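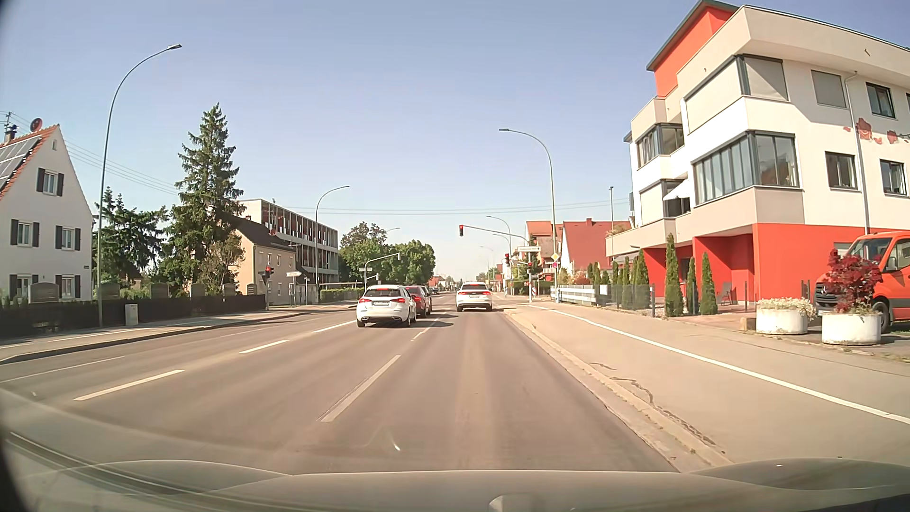 Eglė Kuusk meinte beim letzten Werkstattabend, ich solle die Farbschwelle ganz wegwerfen und gleich ein kleines Netz trainieren, alles andere sei Zeitverschwendung. Bevor ich das mache, würde ich gern hier nachfragen.

Ich baue in der offenen Werkstatt in Altau an einer Ampelerkennung. Sie soll vorerst nur mitlaufen und ein Protokoll schreiben, in die Fahrzeugelektronik greift nichts ein. Später soll derselbe Code auf unser Modellfahrzeug (Projektname Rindport), das auf dem Hof einen Parcours mit Signalen abfährt. Rechner ist ein Raspberry Pi 4, Kamera fest hinter der Scheibe, 17 Bilder pro Sekunde.

Ablauf bisher:

- Bild nach HSV wandeln
- Rot maskieren (zwei Bereiche, wegen des Überlaufs beim Farbton)
- Konturen suchen, nach Fläche und Rundheit filtern
- was übrig bleibt, gilt als rote Ampel

An Stellen wie der im Bild klappt das schlecht. Die Autos voraus haben rote Lichter an, rechts steht ein Haus mit viel Rotorange, und die Ampeln selbst sind klein. Drehe ich die Mindestfläche hoch, sind die Ampeln weg. Drehe ich sie runter, meldet mir das Programm Rücklichter und Fassade. Von 2.000 Testbildern waren 477 falsch positiv.

Gibt es einen Zwischenschritt, oder hat Eglė recht?

**schraubstock_nord**

Hatte ich ähnlich. Nimm nur die obere Bildhälfte, fertig.

**m.tiedge**

Das mit der oberen Hälfte hilft gegen Rücklichter, aber nicht pauschal. Tiefer hängende Ampeln am Straßenrand können je nach Einbau der Kamera knapp über dem Horizont liegen, ein Lieferwagen vor dir hat seine dritte Bremsleuchte auf derselben Höhe. Den Zuschnitt also am Horizont festmachen und etwas Rand lassen. Den Horizont bestimmst du einmal auf gerader Strecke und trägst ihn in die Konfiguration ein.

Gegen die Fassade würde ich so vorgehen:

1. Belichtung und Weißabgleich fest einstellen. Mit Automatik wandert dir die Schwelle ständig davon.
2. Zusätzlich zur Mindestfläche eine Höchstfläche setzen. Eine Hauswand fällt damit sofort raus, sofern die Maske sie nicht in Fetzen zerlegt. Vorher einmal morphologisch schließen.
3. Um jeden Kandidaten ein Rechteck nach unten aufziehen und prüfen, ob es dort dunkel ist. Unter dem roten Licht sitzen Gelb und Grün, beide aus.
4. Erst melden, wenn der Kandidat in fünf Bildern hintereinander auftaucht.

Punkt 3 brachte bei mir am meisten. Bei Gegenlicht versagt er, da habe ich auch nichts Besseres.

**vanags_bastelt**

Eglė hat schon recht, aber die Farbmaske musst du dafür nicht wegwerfen. Lass sie Kandidaten liefern, schneide die als 32×32 Pixel aus und gib sie in ein kleines Netz, das nur »Ampel« oder »keine Ampel« sagt. Ich habe das im Januar mit 689 Ausschnitten von Hand sortiert trainiert, ein Abend Arbeit mit Kaffee. Auf dem Pi läuft das mit TFLite ohne Ruckeln.

Die 477 Fehlmeldungen nicht löschen! Das sind deine Negativbeispiele. Testbilder dann aber von einer anderen Strecke nehmen, sonst erkennt das Netz am Ende die Hauswand wieder und du freust dich zu früh.

Welche Brennweite hat die Kamera? Bei Weitwinkel bleiben von einer entfernten Ampel nur ein paar Pixel, da rettet auch das Netz nichts mehr.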